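**Posted Thursday, March 20, 2025**

# Call for participants: home kitchen cleaning-product residue study

Mapplebeck is recruiting adults who cook at home to take part in a study of cleaning-product residue on kitchen surfaces. The study measures how much surfactant remains on countertops and cutting boards after ordinary wiping, and whether the remaining amount depends on the cloth, the dilution, or the interval between cleanings. The work is carried out by our laboratory in Hatberg. Sample analysis is handled by Gerow under a separate contract.

We need 142 households. One adult per household enrolls as the participant and is responsible for sampling and for the cleaning log. Other members of the household may cook and clean as usual, but their cleaning has to be entered in the log as well.

## Eligibility

You may apply if you:

- are 18 or older and live within the Hatberg delivery area
- prepare a meal at home on at least four days of a typical week
- have a fixed countertop of stone, solid surface, laminate, or sealed wood
- own at least one cutting board that stays in regular use
- can store up to 4 sample trays in a refrigerator between collections

You may not apply if your countertop has been resealed or refinished in the past six months, if you have a known allergy to quaternary ammonium compounds, or if anyone in the household works for a manufacturer of cleaning products. Renters are eligible. Permission from the property owner is not required, as no part of the procedure alters the surface.
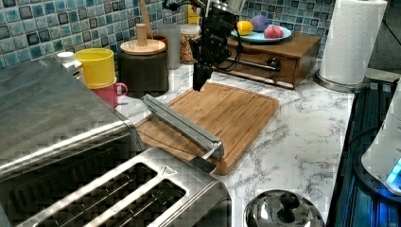 Households with more than one kitchen should choose the one used most often and keep to it for the whole study. Outdoor kitchens are excluded.

## What participation involves

The study runs for eight weeks and ends in August. Enrollment closes earlier if all places are filled.

**Weeks 1 and 2 – baseline.** You clean as you normally do, with your own products. Record the product name, the amount used, and the time of each cleaning. Swab the marked area of the countertop every second evening, at least one hour after the last cleaning.

**Weeks 3 through 6 – assigned product.** You receive an unlabeled spray cleaner and two types of cloth. The log sheet states which cloth to use on which day. Do not use other cleaners on the countertop during this period. Sinks, stoves, and floors are not covered by this rule.

**Weeks 7 and 8 – rinse step.** Same product, followed by one pass with a damp cloth. Swabbing continues on the same schedule.

Each swab takes three to five minutes. Press the swab flat, move it in parallel strokes from left to right, turn it over, and repeat at a right angle. The sampling area is set with a paper template, supplied in the kit. Swabs go into the numbered tubes immediately and the tubes go into the tray. A tube left open for more than a minute should be marked "open" on the log and kept. Do not discard it.
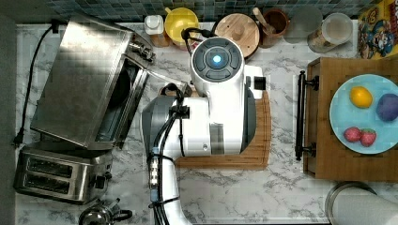

Cutting boards are sampled once a week, on the side used for cutting. Boards with a groove are swabbed inside the groove with the narrow swab and on the flat area with the standard one, and the two are kept in separate tubes. Note the material if you know it. If you wash boards in a dishwasher, write down the cycle.

## Equipment supplied

Kits are packed in Letico pails with a resealable lid and are delivered to your door. Each kit contains swabs, tubes, trays, templates, cloths, gloves, the log, and a prepaid return label. Keep the pail; it is used for the final return.

## Compensation

Participants who complete all eight weeks receive $142. Those who withdraw after week 4 receive half. Missed swabs do not affect payment as long as they are entered in the log as missed.
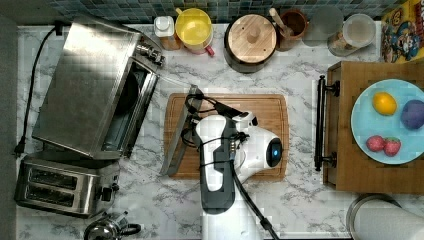
Payment is made by check or bank transfer within 30 days of receipt of the final return. It may count as taxable income.

## Data handling

Logs and samples carry a household number only. The file linking numbers to addresses is held in Hatberg and deleted once payments are complete. Individual results are available on request after the analysis is finished. You may withdraw at any time without giving a reason.

## How to apply

Call extension 2538 at the Mapplebeck office or write to Mapplebeck, P.O. Box 2460, Hatberg. State your countertop material, the number of people in the household, and the cleaning product you use most. Applicants will be contacted for a ten-minute phone screening. Incomplete applications are held until the missing details arrive.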